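Collecting Grasp Demos in a Simulated Kitchen Without Losing the Afternoon

By Modupe Bassey 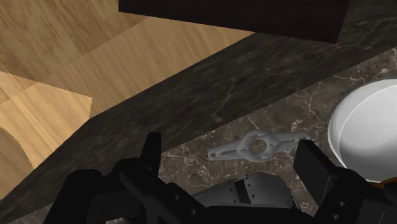 4 min read

Most people's first batch of demonstrations is bad. Mine was 300 episodes of a gripper hovering over a countertop like a shopper who can't pick a melon. The policy trained on them learned to hover beautifully.

These are the steps we use now for small flat parts, the light grey wrench-like thing on the marble being the current favorite. I'll assume you have Jirkon installed and a kitchen scene that loads. If it doesn't load, go read the Fashola setup page and come back in a better mood.

1. Set up the view before anything else

Use the wrist view as your main one. You want both fingers visible along the bottom and the part sitting between them, slightly ahead. If the fingers hide the part at the start of the approach, move the camera now. Moving it after you've recorded half a dataset gives you two half datasets.

2. Randomize, but stay reasonable

Shift the part and turn it a little on every reset. Leave some clutter nearby. A white bowl close to the right finger is good clutter, as it makes you think about clearance on the way in. Swap the counter texture too. Veined marble is a fine thing to train on, up to the point where your policy decides that veins are graspable.

Don't drop the part under a cabinet on day one.

3. Pick a grasp and stick to it

A part with a ring in the middle and two long arms offers several plausible grasps, and a tired operator will use all of them. We close on the ring, fingers on either side of it. Write your choice on a sticky note. Nkechi Chukwu and I once split a session without discussing this, and the resulting policy went for the exact spot between her grasp and mine.

4. Record

Start recording only when your hand is already on the controller. Approach at one steady speed, pause for a beat above the part, go down, close, lift, stop. Keep the pause short. Long pauses are the melon problem again.

If you miss, you have two options. A small miss followed by a clean correction is worth keeping, so tag it "recovery". A miss followed by you chasing the part across the counter gets deleted, however proud you are of the ending.

Do 24 episodes, then take a break. Past that point my lifts get lazy and I stop noticing.

5. Replay before you train

Play back every episode at 3x speed and look for:

- the recording starting after the arm has moved
- the gripper closing on air
- the part sinking into the marble (physics step too large, lower it)
- an episode labeled "success" that plainly isn't one

That last one is usually the automatic checker being generous. Ours used to count any upward motion as a lift, including the time the part shot off toward the floor.

6. Export

Run the Furura export with the action rate matched to the camera rate. If they don't match it will finish without a warning, and you'll find out after training, on a Monday.

Next page: doing the same thing with the bowl, which rolls.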